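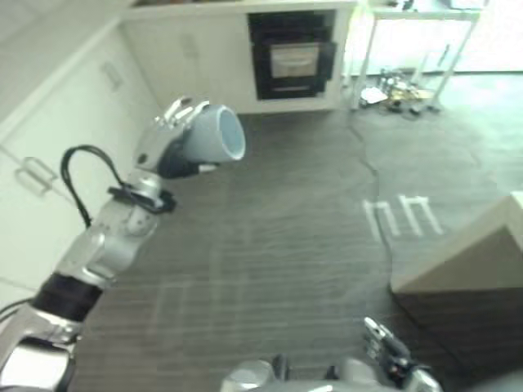

Page last changed: March, by B. Delacroix

Lens Adapters and Rental Glass: notes for week 4
Instructor: Barrett Delacroix

Read these before the lab. They cover what an adapter does to your picture, what it doesn't do, and which claims on the box you should test yourself.

1. Flange distance
Every lens is built to sit a fixed distance from the sensor. A plain adapter is a spacer that makes up the difference between the lens mount and the camera mount. If the spacer is too thick, you lose infinity focus. If it is too thin, the lens focuses past infinity and the distance scale stops being any use to you. Makers like to leave them slightly thin, so that every copy passes the infinity test. I would not call that precision, whatever the brochure says.

2. "No loss of quality"
A spacer with no glass in it can't soften the image optically. It can still tilt the lens, and a tilted lens gives you one sharp side and one mushy side. The school's Casten adapter does this wide open. By f/8 most people stop seeing it, and that may be why the reviews are so kind.

3. Adapters with glass
A focal reducer squeezes the image circle onto a smaller sensor. You get a wider view and a brighter image. The claim that it also makes the lens sharper is partly true in the center. Look at the corners before you repeat it. The Fiva reducer in the cabinet is fine in the middle and poor at the edges with anything wider than 25 mm.

Depth of field is where students get lost. The reducer does not give you "the full-frame look" by magic. Work out the new focal length and the new f-number, then compare at the same framing and distance.

4. Electronic contacts
Aperture control usually works. Autofocus sometimes works – slowly, and with hunting in low light. Baptiste lists 383 supported lenses for its adapter. I have no idea what "supported" means there, and neither does the manual. Try your own lens before a shoot.

5. Price
The Turkska costs $230 and the Baptiste $337. Both are metal, both have contacts. Ask what the extra money buys and be ready for a vague answer.

Lab
Bring one manual lens. Shoot the brick wall behind the parking lot wide open and at f/8, camera level, on a tripod. Repeat with the adapter rotated off and remounted. If the two sets differ, write down how.

Read chapter 6 for next time, but skip the section on coatings, it is mostly advertising.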